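Three Nights on the Botia River with Flarkari Cruises: A Review

May 29, 2019

My wife and I have taken river trips before, but always on big ships where you wait in a line for breakfast. This March we wanted something smaller, so we booked the three-night downstream trip with Flarkari. I write in my second language, so please excuse me if some sentence sounds strange.

The boat is named Bautista and she has 10 cabins. Ours was on the lower deck, number 4, close to the stairs. I was afraid of engine noise at this level, but the boat ties up at the bank every evening and the engine is stopped, so we slept well. The bed is firm and wide. The shower is small, and the hot water needs a few minutes to arrive in the morning. I would have liked one more hook for wet clothes, as there is only one behind the door and it was always full.

Storage is better than I expected. There is a deep closet and also drawers under the bed, which slide easily and don't open by themselves when the boat turns. We put both suitcases away on the first afternoon and didn't touch them until the last day.
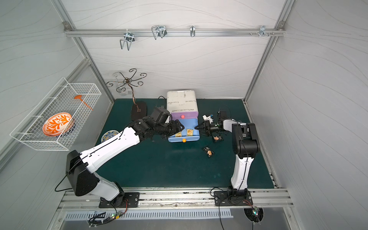

Two arms over a green mat, with a plastic drawer unit near the middle.

Meals are served on the upper deck at one long table. You can't choose your seat at dinner, and for shy people this may be uncomfortable on the first night. By the second night we were glad of it. The fish soup was the best dish of the trip and we asked for it again. Breakfast is more ordinary: eggs, fruit, bread, and a coffee that I found too weak. If you ask for stronger coffee, they make it without any problem.

There is one excursion each day. The walk in Branon, the old market town, was very good, with enough free time to sit and look at the boats. The pottery village was less interesting to me. We stayed too long in the shop and not long enough in the workshop. On the last day there is a bicycle ride of 62 minutes according to my watch, completely flat, on a dirt road between the rice fields. The bicycles are old but the brakes are in order. Bring a hat.

The price list shows drinks as "selected beverages included". In practice this means water, tea, and one glass of wine with dinner. Everything else goes on your cabin account. Our account at the end was 112 dollars for two people, and I think this should be explained more clearly when you book. The crew gave us a correct, itemized bill and they were patient with my questions.

Internet works in the lounge when the boat is near a town, and between towns you should not expect it.

I give four stars of five. I took one star away for the unclear drinks policy and the long stop at the pottery shop. We would take the same boat again, but we would ask for a cabin on the upper deck, where the windows open.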